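The Desk You Swore You'd Clear

Kwesi Nyarko moved his office into the dining room in May and has eaten standing up ever since. His employer, Gamside, sent everyone $200 for furniture. He spent 55 of it on a lamp and can't account for the rest.

Working from home has its own geography. The table belongs to the job until dinner, then to dinner, then to the job again, with crumbs. 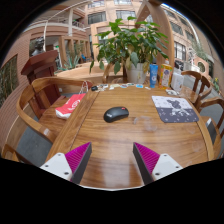
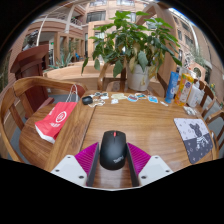

A mouse and a wooden table: office enough for some.

Comfort Essien, three streets over, has a spare room with a door. She works in the kitchen anyway — the door, she says, made her feel like a tenant. Her chair is from the Asamoah thrift store and leans left. So, lately, does she.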